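Subject: Re: [pomare-members] Coach vacancy and the ground
From: Beverley Dunstan
Date: Jul 6, 2025

Kiri Ruddock wrote:
> Hi all,
>
> Most of you will have heard by now that the first team coach has gone
> to Andosstead. I think we should advertise properly this time and not
> just ask round the club. We lost 6 of our last home games and the
> players I speak to want somebody from outside who will look at the
> squad fresh.
>
> I also think we are spending on the wrong things. The quote for the
> stand roof was 3867 pounds and I would sooner see that go on a paid
> coach for the season. People come to watch a team, not a roof.
>
> Could somebody who was at the January meeting remind me what was
> agreed? I was away and the minutes don't say much.
>
> Kiri

Kiri,

I was at the January meeting, so I'll answer that part first. Two things were agreed. The roof would be done before the start of the season, out of the ground fund. And the coach's position would be looked at in the summer whatever happened with results. There was no vote on the second one, which is probably why it didn't get into the minutes. It was said at the end when people were putting their coats on.

On the roof, the money isn't ours to move. The ground fund was raised for the ground and it says so on the forms people signed. When we tried to use some of it for the minibus a few years ago we had to write to everyone who had given, and two of them asked for their money back. I don't want to go through that again for a coach who might stay one season. The 3867 also includes taking down the old guttering at the car park end, and that has to be done anyway.

On advertising, I agree with you. I would put it on the league site and send it to the other clubs, Sovska included. Their reserve coach has done three years there and has been told the first team job isn't coming up. I don't know if he would be interested, but he lives on our side of the river and he knows most of our younger players from the summer sessions.

What we can pay is the difficulty. We gave the last coach 650 for the season plus petrol for away games. Andosstead can pay more than that and we all know it. I think we could go up to 139 a month if we stopped hiring the sports hall for winter training and used the school one, but the school floor is hard and the physio won't like it. I would want to hear from the players before we changed that.
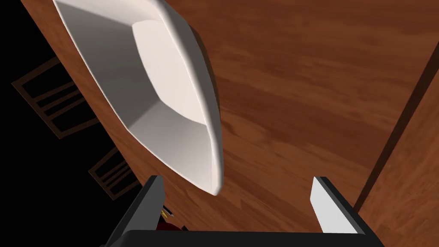
The other thing I'd say is that I don't think the coaching was the main trouble last year. We started the season with two goalkeepers and finished it with none. The midfield changed nearly every week because of work shifts. Against Clallia away we had ten players at kick-off and the eleventh turned up after twenty minutes with his boots in a carrier bag. We still only lost by one. A new coach will have the same shifts to deal with, and whoever we take on should be told that at the start.

I also thought the defence got better after Easter. They stopped trying to pass it out from the back on our pitch, where the bounce near the penalty spot is what it is, and we let in far fewer. If the new person wants to play the other way again then the pitch needs rolling more often, and that comes back to money and the ground.

For the interviews I suggest three of us, with at least one player. You should be one of them Kiri if you are willing. I can do evenings but not the last week of the month. I'd ask each person the same things: who they have coached, how many training nights they can manage, and what they would do with a short squad on a wet away day. Last time we let each of them talk for an hour and could not compare them afterwards.

Until someone is appointed the captain has said he will take training as normal. Same time, top pitch, bring both sorts of boots. The first friendly is still on and it's away at Clallia - they have asked us to confirm numbers for the food afterwards, so please reply to me and not to the whole list if you are going.

If anybody has an old advert for the post from last time, could they send it on? I had one but it was on the laptop that died.

Beverley

_______________________________________________
pomare-members mailing list
To leave the list, send a blank message with the word unsubscribe in the subject line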